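Livitz Street Neighborhood Library
Minutes of the winter members' meeting, 12th December
Held in the reading room, upstairs
Present: see sign-in sheet. Apologies received from two members.

1. Minutes of the last meeting
Approved with one fix. The spring plant swap was listed as a seed sale. It was a swap and no money changed hands, which several people were keen to have on record!

2. The year's lending
What a year! We lent 1093 books between January and the end of November, the most since the library opened. Picture books and mysteries are still way out in front, but the big surprise was cookbooks, which hardly moved until the shelf was shifted next to the front desk. Two members asked whether gardening could have the next turn in that spot. Agreed, starting after New Year.

The overdue list is down to 15 titles, and four of those are with the same household, who have promised them back before the holidays. Fines stay at zero. A short talk followed on whether the reminder postcards are worth the stamps. Most people like getting them (one member keeps hers on the fridge), so they continue.

3. Winter reading club
The club finished the Wernier trilogy last month and the last session ran nearly an hour over, with people still arguing about the ending on the stairs. Opinion is split on whether the sister knew about the letters. The next pick is a collection of short stories set in fishing towns, and we have six copies with more on request from the county.

It was suggested that the club try one evening of reading aloud, with soup. Very warm response to this. Bowls needed. Anyone with a large pot, please leave a note at the desk.

4. Children's corner
The Saturday story hour was moved to after school in the fall and the room has been packed ever since. The little ones want more dinosaurs. The older ones want comics, and the box from Tiwari Books was picked clean in one afternoon, so a second box has been ordered. Thank you to the family who gave the beanbags.

Action: put together a wish list of comics, with the kids doing the choosing.

5. Local history shelf
This is coming along beautifully. We now have the old bus timetables, two school yearbooks, the flood scrapbook and a hand-drawn map of the Pullara orchard before the houses went up. The map needs a proper sleeve before people handle it. Three members have offered to record their memories of the orchard and the cannery, and we hope to have the first recordings ready to share in March.

Still missing: anything at all about the dance hall. Please ask your aunts.

6. Budget
We have around $2000 in hand after paying the heating bill. Proposed and passed that $40 a month go toward large-print books, which are always out. The rest of the book money will be split as it was last year. A request for a second magazine subscription was held over until we hear the new rates.

7. Opening hours
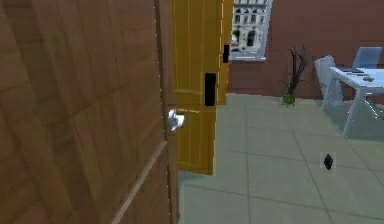
The trial of late opening on the first evening of each month has gone very well, and the proposal was to make it twice a month. One member said that she had only ever managed to get in at all on the late evenings, and that a second one would let her bring books back on time for once, but she asked that it not clash with choir practice. Another agreed about choir and wondered if the desk could have a hot drinks table on those nights. Both points were taken up gladly. Late opening will be on the first and third weeks, avoiding choir, with tea and cocoa for as long as the supplies hold out.

We will need two more people on the desk rota for this. Four put their names down before the item was even closed, which was lovely to see.

8. Any other business
The lost umbrella with the duck handle is still at the desk.
The puzzle exchange is now big enough to need its own cupboard. Please mark the box if a piece is missing.
A member asked for audiobooks on disc to be kept, since plenty of cars still play them. Agreed.

9. Next meeting
Early March, same room, date to go up on the notice board. Cake list is open.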